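Lorneo Wall Finish Vocabulary
Data card and README

Summary

Lorneo is a controlled vocabulary for recording interior wall finishes in building condition surveys. It holds 285 preferred terms and 1000 entry terms (synonyms, trade names in lower case, regional spellings and common misspellings) that resolve to them. It was compiled so that surveys written by different people over several years could be searched together. It doesn't grade condition and it doesn't estimate repair cost.

Maintainer: Yoshinori Kudo

Contents of the package

terms.csv: one row per preferred term
entries.csv: one row per entry term, with the identifier of the preferred term
notes.csv: scope notes, at most one per preferred term
changes.txt: terms added, merged or withdrawn since the last release

All files are UTF-8, comma separated, with a header row. Line endings are LF. Empty cells are empty strings; the word "null" is not used.

Fields in terms.csv

term_id: five characters, a letter followed by four digits. Identifiers are never reused.
label: the preferred term, singular, British spelling.
family: one of masonry, render, plaster, board, panel, tile, paint, paper, other.
broader: term_id of the parent, or empty at the top of a family.
status: current, merged or withdrawn.

The family is assigned from the visible face and not from the structure behind it. A brick wall that has been rendered over is recorded under render. The brickwork may be entered in the survey's own construction field, which Lorneo doesn't control.

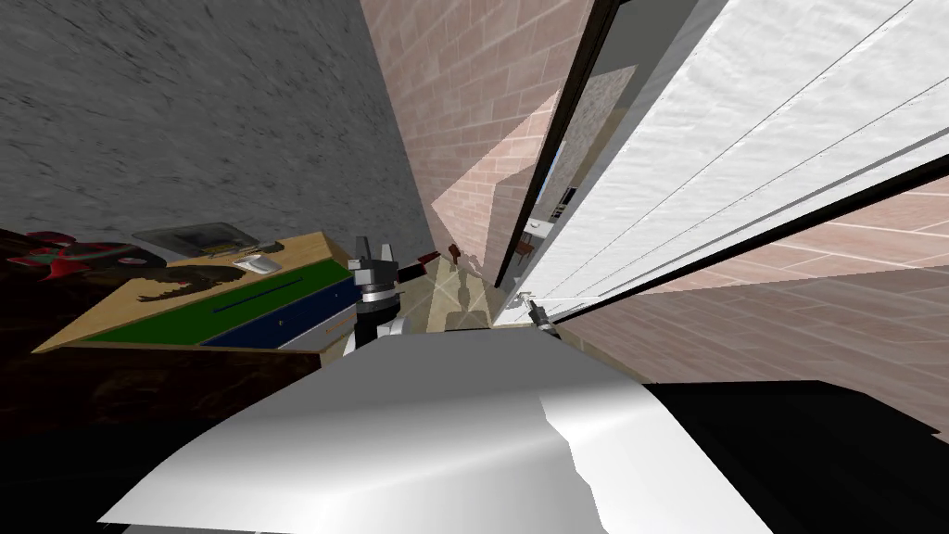
Sources

Terms were collected from two sets of survey sheets. The Indico set supplied 1326 free-text descriptions, and the Kos set supplied 243. Descriptions were split at commas and semicolons, lowercased and stripped of room names. Duplicates were then removed by hand. Words for colour were kept in a separate list and are not part of this release.

The Kos sheets are shorter and use more abbreviations. Where an abbreviation had two possible readings and the rest of the sheet didn't settle it, the description was dropped. "Pl." was the usual case (plaster or plywood).

Assignment rules

1. Record one term per continuous face. If the finish changes at a corner, start a new row.

2. Use the narrowest term that the evidence supports. If the surveyor wrote "textured", use "textured finish, unspecified" and leave the narrower terms alone.
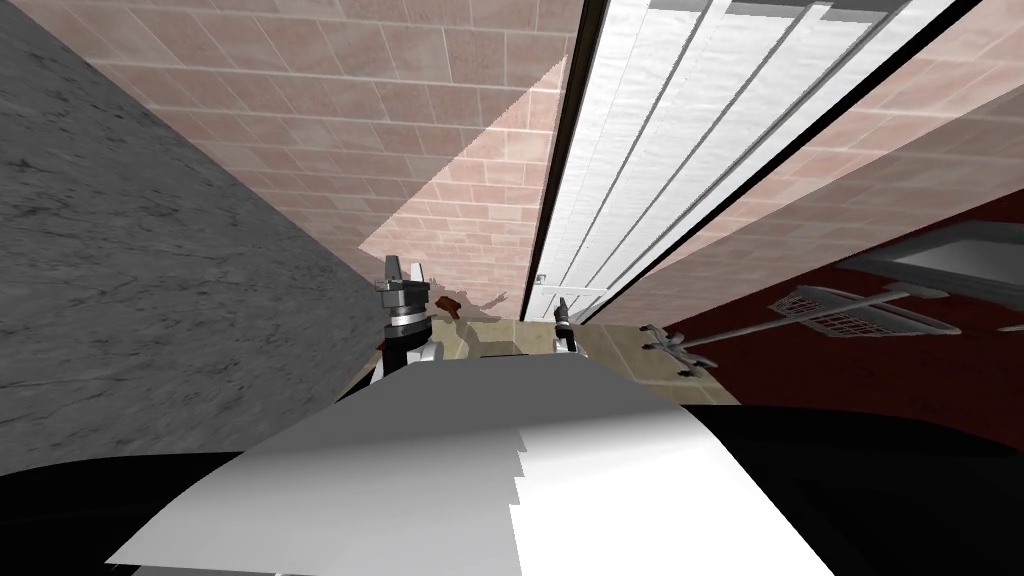 3. Don't infer age or material from colour.

4. Paint over another finish takes the paint term only when the finish underneath can't be recognised. Painted panelling remains panelling.

5. Fittings fixed to a wall are not finishes. Skirting, dado rails and picture rails have terms in "other" for compatibility with older sheets, and are marked as such in notes.csv.

Known problems

"Stucco" appears in the Indico sheets for at least three different finishes. It is kept as an entry term pointing to render, which will be wrong for some interior work.

The tile family is thin. Neither source covered many kitchens or bathrooms.

Terms for wallpaper follow the surveyors' wording closely and overlap. Merging is planned but has not been scheduled.
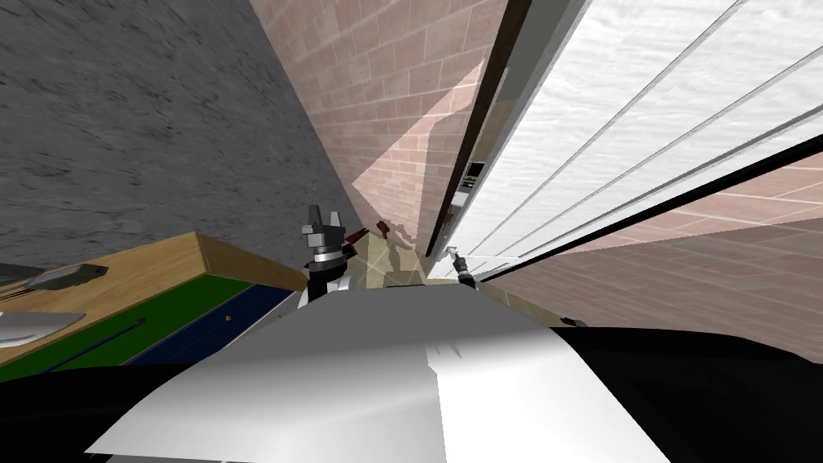
Adjacent faces are the commonest cause of disagreement between coders. In Uvel, the import tool, each face becomes a separate record and the records are linked by a shared corner number. Concrete, brick and white panelling, as above, therefore make three records under masonry, masonry and panel, and the small dark device on the wall gets none under rule 5. The patch of light on the brickwork is ignored as well; coders working from photographs should check that a paler area is a change of finish before giving it a row. Corner numbers are local to a room and can't be compared across surveys.

Loading

Uvel reads the three CSV files from a single folder. Load terms.csv first, then entries.csv, then notes.csv. Loading entries before terms produces orphan rows, which Uvel reports but doesn't delete.

Rows with status "merged" must be kept. Older surveys refer to them.

Versioning

A release is made each July if there are changes. Corrections to scope notes don't count as a change of version. New terms may be proposed by sending the suggested label, the family and two survey descriptions in which it would have been used.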